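Count the Minutes Somebody Was Wearing the Headset
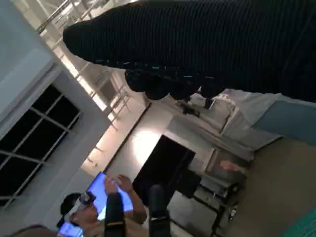
A paper on robot learning should say how much human time went into its data, and it should say so in the abstract, next to the success rate. Most don't. They give the number of demonstrations, the number of robot hours and the size of the model, and they leave out the hours a person spent producing all of that. I have worked with teleoperated hands for long enough to think this is the most useful number we have and the one we are worst at reporting. A person in a headset with both hands up in front of them, like the one past the robot's fingers, is doing labor, and it is the kind that wears out the shoulders first. It belongs in the results table with everything else.

The case that changed my mind was a comparison we ran in July between two ways of collecting data for the same hand and the same set of tasks. The first was Usel, which is our plain teleoperation setup. The operator moves, the robot hand follows, and every attempt is saved. The second was Wemora, which starts from a partly trained policy and asks the operator to take over only when the policy is about to fail. The literature on this second kind of method is large and mostly favorable. You collect fewer demonstrations, and the ones you do collect sit in the places where the policy is weak.

Counted in demonstrations, Wemora won easily. We needed 237 full demonstrations with Usel to get a policy we were willing to show anyone. Wemora got to the same success rate with a small fraction of that, counting each takeover as one. If we had written the paper in the usual way, that would have been the headline figure, and it would have been true.

Then we went back through the session logs and added up headset time. Wemora's advantage shrank until it was hard to see. The operator in a Wemora session is not resting while the policy runs. They have to watch, with the headset on and hands up, ready to step in. If they put their hands down they miss the moment, and a late takeover is worse than none, because the hand is already in a position no demonstration should start from. So a session with 13 short corrections in it could cost as much human time as a session of continuous teleoperation, and the operators said it was more tiring. One compared it to sitting in the passenger seat with a learner driver.

None of this means that intervention methods are bad. For tasks where failure breaks something, you want a person watching anyway, and you might as well learn from what they do. Some of the policies we got from Wemora also recovered from slips that the Usel policies never recovered from, and I would choose them for that reason alone. My complaint is with the accounting. A method that moves effort from moving to watching has not removed the effort, and if the paper counts only the moving, the reader will think it has.

There is a fair objection here, which is that human time is noisy. A good operator takes half as long as a new one. The same operator is slower on a Thursday afternoon than first thing in the morning. Setup time depends on the room, and calibration depends on who did it last. People say that demonstrations are at least a clean unit and that hours are not.

I used to accept this. I don't now, for two reasons. The first is that demonstrations are not a clean unit either. One lab's demonstration is a single grasp and another's is a full sequence with regrasping, and both go into the table as one. The second is that we report noisy things all the time. Success rates over a small number of trials are noisy, and we put error bars on them and carry on. Operator time can be handled the same way. Give the range, say how many operators there were, and say how much practice they had.

The Þorgeirsson benchmark is sometimes offered as the answer, and it gets part of the way. It fixes the tasks and the definition of success, so that two labs can at least agree on what the policy is supposed to do. What it doesn't fix is the cost side. You can submit a result trained on a weekend of data or on a year of it and the leaderboard shows the same row. I would like to see one more column. It does not need to affect the ranking at first. Just having to fill it in would make people keep the logs.

Keeping the logs is less work than it sounds. We do it with Brekel, a small script that writes a line when the headset goes on, a line when it comes off, and a line each time control changes hands. It took an afternoon to write. It has three fields we care about: who is wearing the headset, who has control, and whether the attempt was kept. The discarded attempts turned out to matter a good deal. In the Usel sessions we were throwing away far more than I would have guessed, mostly for lost hand tracking, and all of that was time that never showed up in our demonstration count.

Reviewers could push this along. When a paper claims to be data efficient, ask what the data cost. If the authors have the number, it is one sentence. If they don't, the claim should be softened to match what was measured, which is that fewer files were saved. I have started asking for this in every review I write, and so far the replies have been polite and mostly without numbers in them.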